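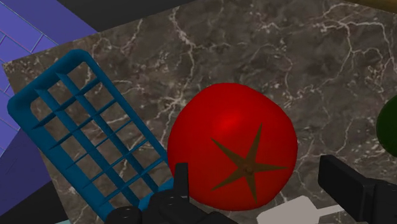
One reviewer writes that she bought the Brultow memory box for her parents' anniversary, meant to fill it in a weekend, and was still adding things to it a year later. Another asks whether the lid will close over a stack of old birthday cards. It will, as long as the cards are standing on edge and not folded around anything thick.

Brultow Family Memory Box

The Brultow is a storage box for the papers and small items a family tends to keep: cards, school photos, letters, ticket stubs, a hospital bracelet, a first drawing. It comes with card dividers and a set of prompt cards, so more than one person in the house can add to it.

What's in the box
1 memory box with lift-off lid
6 dividers with blank tabs
27 prompt cards
5 paper envelopes for small items
1 sheet of plain labels

The prompt cards

Each card has a question on one side and lines for the answer on the other. Some are for children ("What did we eat when nobody felt like cooking?") and some are for parents and grandparents ("Who taught you to drive?"). There is no order to them. Most families hand out two or three at dinner and put the rest away for another time.

Younger children can draw on the lined side. Ballpoint and pencil work best. Felt-tip pens may show through.

Size and capacity

The box holds up to 300 standard photo prints with the dividers in place. Full-size certificates and school reports need to be folded once. If you mostly want to keep large artwork, look at the Istico flat folder instead, which takes bigger sheets but has no dividers.

Choosing a color

Available in gray, navy and cream. The cream version marks more easily and we suggest it for a shelf, not a child's room. All three colors have the same natural card interior.

Personalizing

We can print a family name on the lid, up to two lines. Please check the spelling before you order. Printed boxes can't be returned unless there is a fault. Plain boxes can be returned unused within the period shown on your receipt.

Care

Wipe the outside with a dry cloth. Keep the box out of attics and damp basements - paper and photos do badly in both. A closet shelf is fine.

Delivery

Plain boxes ship the next working day if you order before noon. Printed boxes take longer, especially in February and ahead of the winter holidays. Gift wrap can be added in the cart, with a short note. Prices are left off the packing slip on gift orders.

Often bought together
Ninico photo corners, clear
Gautam archive pens, black
Brultow refill pack of prompt cards

The refill pack has new questions and fits behind the same dividers. Extra envelopes are sold separately.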